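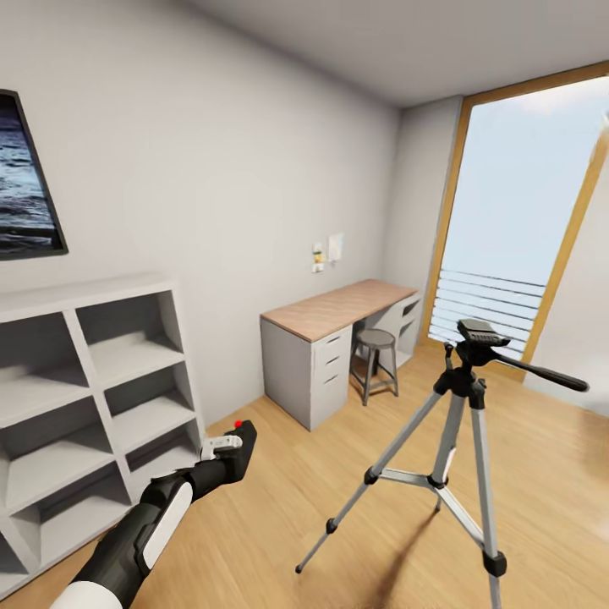
Abb. 1: Simulierter Raum mit Arm, Regal, Schreibtisch und Stativ. Greifer leer, Bodenfläche frei.

Mobile Manipulation, Übungsteil
Skript zu Einheit 4: Regeln und gute Praxis vor dem ersten Lauf
Mitschrift und Ergänzungen: Ardalan Ghaffari
Stand Juni, noch nicht korrekturgelesen

Vorab
Raum 131, wie immer. Einheit 3 (Koordinatensysteme, Handkamera) wird vorausgesetzt. Wer die Hokavis-Umgebung noch nicht installiert hat: bitte vor der Übung, das Laden der Szenen dauert und wir haben die Zeit nicht.

Normen, die man kennen muss
ISO 12100: Risikobeurteilung, allgemein. Grundlage für alles andere.
ISO 10218 Teil 1 und 2: Industrieroboter, Teil 1 der Roboter selbst, Teil 2 Anwendung und Integration.
ISO/TS 15066: kollaborierender Betrieb, Kraft- und Druckgrenzen. Inhalte inzwischen weitgehend in die neue 10218-2 gewandert, wird in älteren Unterlagen aber noch einzeln zitiert.
ISO 13482: Assistenzroboter, also Wohnumgebung und Ähnliches. Für unsere Räume die naheliegendste.
ISO 13850: Not-Halt.
Nummern nicht auswendig lernen. Zuordnen können reicht: welche Norm für welche Frage.

Begriffe, kurz
Gefährdung = Quelle eines möglichen Schadens. Risiko = Schadensausmaß plus Eintrittswahrscheinlichkeit. Wird in den Abgaben ständig verwechselt.
Maximaler Raum: alles, was die bewegten Teile überhaupt erreichen können, mit Greifer und Werkstück.
Eingeschränkter Raum: der Teil davon, der nach den Begrenzungen übrig bleibt.
Betriebsraum: was das Programm wirklich nutzt.
Reihenfolge der Maßnahmen: konstruktiv, dann technische Schutzmaßnahme, dann Hinweise an den Benutzer. Ein Schild ersetzt keine Schutzeinrichtung. Auch nicht zwei Schilder.

Gilt das in der Simulation?
Rechtlich nein, da wird niemand verletzt. Bei uns trotzdem: jede Regel, die am echten Arm gilt, gilt auch in der Szene. Grund ist einfach, die Programme werden später übertragen, und wer in der Sim mit voller Geschwindigkeit am Möbel vorbeischrammt, macht das dann auch in echt. Kollision in der Sim = Abbruch, Eintrag ins Protokoll, Ursache dazu. Kein stilles Neustarten!!

Regeln vor dem Lauf
1. Szene laden, Seed notieren. Für die Übung gilt Seed 2086, für alle gleich.
2. Greifer leer, Arm in Ausgangsstellung. Erst dann Freigabe der Achsen.
3. Raum einmal komplett ansehen, bevor irgendwas fährt. Auch nach oben und nach unten. Dünne Sachen am Boden werden am häufigsten übersehen.
4. Hindernisse in die Liste eintragen, mit Bemerkung: flächig, offen, dünn, spiegelnd.
5. Geschwindigkeit beim ersten Durchgang reduziert. Am echten Arm im Einrichtbetrieb höchstens 250 mm/s am Werkzeug, den Wert nehmen wir in der Sim auch.
6. Not-Halt testen. Ja, auch den simulierten.
7. Zweite Person liest mit.

Zur Hindernisliste
Am Raum aus Abb. 1 sieht man die meisten Probleme schon. Das Stativ ist der schwierigste Gegenstand: drei Beine, weit gespreizt, dünne Rohre, dazwischen viel Luft. Eine Hüllbox um das ganze Ding sperrt zu viel Boden, einzelne Zylinder pro Bein sind genauer, kosten aber Rechenzeit. Und der Schwenkgriff steht oben seitlich ab, den vergisst jeder zweite. Vorschlag: Beine als Kapseln, Kopf und Griff als eigener Körper, Sicherheitsabstand drumherum.
Das Regal ist offen. Für die Planung zwei Varianten: als Vollkörper (sicher, aber man kommt nie in ein Fach) oder mit einzelnen Böden und Wänden. Wenn die Aufgabe nichts mit den Fächern zu tun hat: Vollkörper, fertig.
Hocker am Schreibtisch: dünne Metallbeine, Fußring. Gleiche Überlegung wie beim Stativ. Zusätzlich gilt er als beweglich, also Position vor jedem Lauf neu einlesen und nicht aus dem letzten Lauf übernehmen.
Fenster bzw. Glastür: Glas zählt als Wand, auch wenn die Tiefenkamera dort nichts liefert. Fehlende Tiefe heißt unbekannt. Unbekannt heißt gesperrt. Das ist die Regel, die in der Klausur drankommt.
Helle Bereiche am Boden: Belichtung prüfen, sonst Löcher in der Segmentierung. Vor hellem Fenster erscheint der Stativkopf fast nur noch als Umriss, für die Erkennung lästig, für die Planung egal, solange er in der Liste steht.

Abstände
Zwei Sorten, nicht mischen:
a) Planungsabstand, zu Möbeln und Wänden. Schützt Material und Arm. Darf für eine Greifaufgabe örtlich verkleinert werden, muss dann aber begründet im Protokoll stehen.
b) Schutzabstand, zu Personen. Kommt aus der Risikobeurteilung, hängt ab von Annäherungsgeschwindigkeit, Reaktionszeit der Sensorik und Nachlauf des Arms. Rechenweg in ISO 13855. Wird von Studierenden nicht verändert, Punkt.
In den Szenen ohne Personen gibt es nur a). Im Protokoll b) trotzdem aufführen, mit "entfällt, keine Person im Modell".

Protokoll
Pro Lauf eine Zeile, Felder in dieser Reihenfolge: Szene, Seed, Startstellung, Geschwindigkeit, Hindernisliste (Version), Ergebnis, Abbruchgrund, Kürzel beider Personen. Vorlage liegt im Kursordner unter Moradi, die alte Ekley-Vorlage bitte nicht mehr verwenden, da fehlt der Abbruchgrund.
Abgebrochene Läufe bleiben drin. Wer nur die gelungenen einträgt, bekommt das Protokoll zurück. Änderungen an der Hindernisliste = neue Version, auch wenn nur ein Radius anders ist.

Häufige Fehler aus dem letzten Jahrgang
- Greifer im Kollisionsmodell vergessen, nur die Armglieder drin. Dann stimmt der maximale Raum nicht.
- Boden nicht als Hindernis eingetragen. Klingt blöd, kommt aber vor, gerade bei Greifhöhen knapp über den Dielen.
- Tischplatte eingetragen, Schubladenschränke darunter nicht.
- Not-Halt mit normalem Stopp gleichgesetzt. Ein Programmstopp ist keine Sicherheitsfunktion.
- Nach Not-Halt automatischer Wiederanlauf. Verboten. Entriegeln und Neustart sind zwei getrennte Handlungen, das Entriegeln darf selber keine Bewegung auslösen.

Aufgaben bis zur nächsten Einheit
A1: Hindernisliste für den Raum aus Abb. 1 erstellen, mit Körpertyp und Bemerkung. Eine Seite reicht.
A2: Stativ auf zwei Arten modellieren (Hüllbox, Einzelkörper). Planungszeit und gesperrte Bodenfläche vergleichen, kurze Tabelle.
A3: Für dieselbe Aufgabe mit einer Person im Raum eine Risikobeurteilung skizzieren. Mindestens 3 Gefährdungen, je Gefährdung eine Maßnahme und die Stufe, zu der sie gehört.
Abgabe über Braveo, als PDF, zu zweit. Fragen zu A2 an Shinji Arai, der hat die Kapselmodelle gebaut. Alles andere an mich, am besten direkt nach der Übung.

Nachtrag: die Formel für den Nachlauf hatte an der Tafel einen Vorzeichenfehler, korigierte Fassung liegt im Kursordner.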